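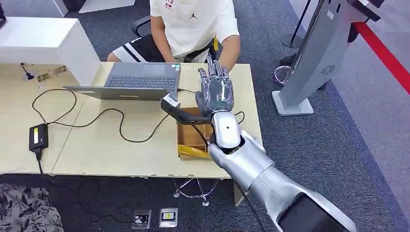 Hand over the bench, palm down.

22 September 2018

Budget handset comparison, second pass. Same SIM in all three phones, screens at half brightness, Wi-Fi off.

The Taleck took 97 minutes to charge from flat with its own charger. With the Muden charger it took 222, so the box will have to say which one to use. Call quality is fine on both speaker and earpiece. The keypad on the feature phone version is stiff in the bottom row, worst on the star key.

The Pukholm still drops to 2G when moved to the back room and stays there until restarted. Tried the April firmware and got the same result. Contacts import stopped at 906 entries with no error message – need to find out if that is the memory limit or a bad record in the file.

Battery on the Castaño was at 78 percent after the overnight standby. Expected better with nothing installed.

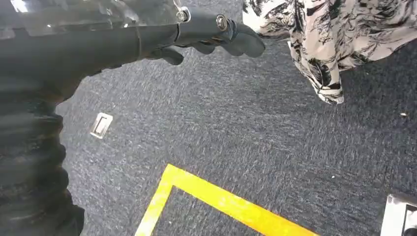

Yhon Llanos thinks the standby figure is down to the second SIM slot, which keeps searching even when empty, and wants it turned off in settings before the test is repeated.

Will rerun tonight with slot two off. Pukholm goes back on the charger first.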